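How to set up a small table for brush lettering and sketching

Posted by Ubaldo Dal Bello, January 22, 2019

I love a big sheet of blank paper. I love it even more when I'm not chasing it across the table, so this is the set-up I use at home in Wimthorpe before every practice. It takes five minutes, and it makes such a difference to how relaxed your lines look!

What you'll need

A table you can sit or stand at comfortably
One square cup for water or pens
A large sheet of white paper, at least 60 cm on the long side
A black pen, marker or brush pen in whatever thickness you enjoy
Low-tack tape and an old tea towel

Step 1. Clear everything off

Take it right back: phone, mail, coffee mug, the lot. Wipe the top down and dry it with the tea towel, going right into the corners where crumbs like to hide. Then put your cup back, well over to one side. I keep mine near the edge opposite my drawing elbow, which has saved me from more than one grey puddle.

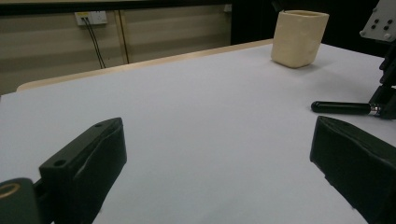

The cream cup over by the far right edge, with plenty of white tabletop to spare.

A pale table is a treat to work on, but a dark one is fine too. If yours has a wooden edge strip, check it for rough spots with your fingertips, as they can catch the paper.

Step 2. Lay the paper flat

Unroll the sheet and let it settle. If it wants to curl, turn it face down for a while with a couple of heavy books on top. Tape the two far corners only. I like leaving the near side loose so I can lift it and shuffle the whole thing around when I change direction.

Step 3. Sort out your light

Pass your hand over the paper and watch where the shadow goes. A soft one off to the side won't bother you. A strong one right where you're drawing will, so shift the lamp or turn the table a little. Do this before you uncap anything, with the pen held just above the sheet.
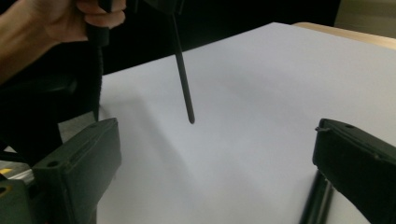 Step 4. Warm up with big, loose strokes

Now the fun part! Start with long slanted lines from the shoulder, keeping your wrist fairly quiet, then loops, then waves. I aim for roughly 60 strokes before I try a single letter, and the last few always feel better than the first. Let them be wobbly. When the side you're on is full, flip the sheet and carry on.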